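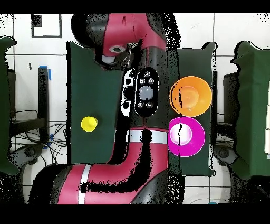

Altari round bowls in orange and magenta, on a dark green table top.

Altari Round Bowls, Orange and Magenta
Sold as a set of 2 (one of each colour)
Order codes: orange 574, magenta 313
Supplied by Urex, Brunport

Overview

The Altari round bowl is an open bowl for keeping small things together on a table, bench or counter. It has no lid, handle or printing. The two colours in this set are the ones we are asked for most often, as they are easy to tell apart at a glance and both stand out well on a dark surface.

Customers use them for sorting, for craft work, for loose parts during a repair, and for counters and pegs in table games. They also do for keys and coins by a front door. One colour is often kept for things still to be done and the other for things finished, or one for sound parts and one for rejects.

Choosing your colours

Orange (574) is a warm, bright shade. Magenta (313) is a strong pink-purple. Under a bright lamp the inside base of the magenta bowl can look much paler than the rest, close to pink or white. If the exact shade matters to you, please look at the bowls in daylight before you decide. Colours on a screen will vary from one display to another.

Both bowls are also sold singly. Use the order code for the colour you want and put the number of bowls in the quantity box. Sets and single bowls can be mixed on the same order.

We do not stock the round bowl in green. It was tried for one season and sold slowly, and the remaining stock was cleared in December. Please don't order the old green code, as the system still accepts it and we then have to cancel the line by hand.

Setting out

Two bowls can be placed close together, one behind the other, if space on the table is short. Side by side is usually better when two people are working from the same pair. For sorting, put the bowl you use most on the side of the hand you work with and leave the middle of the table free.

The bowls are light and will slide if pushed. On a polished table we suggest a mat or a cloth underneath. A plain dark mat also makes it easier to spot a light-coloured piece that has missed the bowl -- yellow and white parts show up particularly well on dark green.

Table tops

Dark green table tops are listed separately under Work Surfaces and are not part of this set. They are rectangular and plain, with no pattern or markings. Please see that page for sizes and fixing. We can send a bowl set and a table top together, but the table top goes by a different carrier and may arrive on another day.

Care

Wash by hand in warm water with a little washing-up liquid and dry with a soft cloth. Wipe out dust and crumbs before washing. Do not use scouring pads or gritty cleaners, which will dull the inside. Keep the bowls away from direct heat and do not use them in an oven or microwave. They may be stacked for storage when dry.

Marker pen should be wiped off as soon as possible. Some inks will leave a faint stain on the orange bowl. Sticky labels can be used on the outside, but soak them off and do not scrape them with a blade.

These are sorting and storage bowls. They are not sold for serving food.

What is in the box

One orange bowl
One magenta bowl
A paper sheet between the two, to stop rubbing
A printed care card

Small parts, pegs and counters are not included.

Delivery

Orders are packed at our Brunport warehouse and normally leave within 3 working days. If one colour is out of stock we hold the set until both are ready. Single bowls are sent as they become available -- tell us in the order notes if you would prefer everything in one parcel.

Collection from the trade counter is free. Wait for the message saying your order is ready before you travel, and bring the order number with you. The counter does not keep this line on display but the staff can fetch a set from the shelves for you to look at.

Returns

Unused bowls can be sent back in their original box. Include the packing slip. If a bowl arrives cracked or marked, keep the box and send us a photograph of the damage along with the order number, and we will replace the bowl concerned. There is no need to return the other one.

Schools and clubs ordering on account should use the account form and not the basket. Orders placed through the basket cannot be moved to an account afterwards.

See also

Altari square tray
Altari bowl mat, dark grey
Võ stacking box, small
Võ stacking box lid (sold separately)
Work Surfaces: table tops, dark green

Page last updated January 21, 2019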